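Gonfler un ballon, ça s'apprend : un après-midi chez Puline

Je suis passé en juillet voir l'équipe de Puline, qui apprend à des bras robotisés les petites corvées de la maison. Au programme ce jour-là, le ballon de gosse et tout ce qu'il faut pour le regonfler. J'avoue que je m'attendais à quelque chose de plus spectaculaire, et puis je suis resté jusqu'à 18 heures !

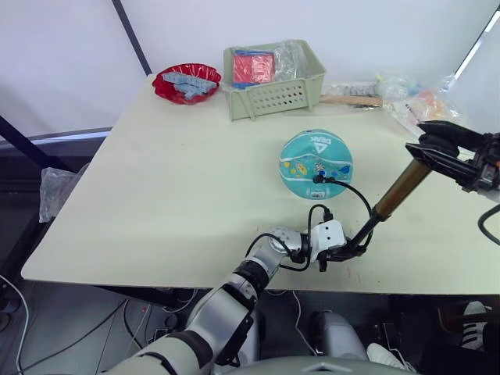
Page modifiée pour la dernière fois en juillet, à 21 h 40

Le principe, pour ceux qui débarquent : le robot ne reçoit pas de programme écrit ligne par ligne, on lui montre. Un opérateur pilote les deux bras à distance, avec une paire de poignées, et tout est enregistré, les images comme les mouvements. On recommence, encore et encore, et c'est cette pile de démonstrations qui sert ensuite à l'entraînement. Pour le ballon, l'équipe en est à 1155 (j'ai fait répéter le chiffre).

Aux commandes, Lwazi Ngcobo, d'un calme que je lui envie. Il m'a expliqué que le plus pénible, c'est la valve. Avec nos doigts on sent tout de suite si l'aiguille entre droit ou de travers, alors que lui n'a que ses yeux et les retours des caméras. Du coup il travaille lentement, il s'approche, il corrige, il repart un peu en arrière. Une bonne démonstration lui prend environ 80 secondes, et il garde aussi celles où il a hésité — le robot doit bien apprendre à se rattraper quelque part.

J'ai eu le droit d'essayer, évidemment. Verdict : catastrophique. J'ai serré trop tôt, j'ai poussé le ballon au lieu de le tenir, et j'ai mis un temps fou à comprendre que ma main gauche pouvait aider ma main droite. Venkatesh Kotian, qui s'occupe de trier les enregistrements, a eu la gentillesse de ne pas rire trop fort. Mes essais ne seront pas conservés, m'a-t-il assuré, et je crois que c'est mieux pour tout le monde.
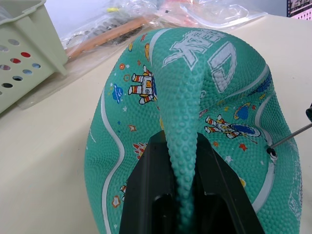 Le ballon à plat, pincé dans la pince, l'aiguille dans la valve.

Ce qui m'a le plus surpris, c'est à quel point un ballon dégonflé est un objet pénible. Il se plie n'importe comment, il n'a jamais deux fois la même forme, et la valve se retrouve tantôt sur le dessus, tantôt sur le côté. Venkatesh adore ça, lui : il dit que les objets mous obligent à varier les prises, et qu'une série trop régulière donne un robot qui panique au premier faux pli. Il passe donc ses matinées à écarter les démonstrations qui se ressemblent trop.

La suite ? Une nouvelle série de 100 démonstrations est prévue avec un autre opérateur, histoire que le robot n'attrape pas seulement les manies de Lwazi. L'équipe voudrait aussi rejouer l'exercice dans son atelier de Trolton, où la lumière est différente. J'ai demandé à revenir pour le premier essai sans personne aux poignées — on m'a dit oui, à condition que je ne touche à rien.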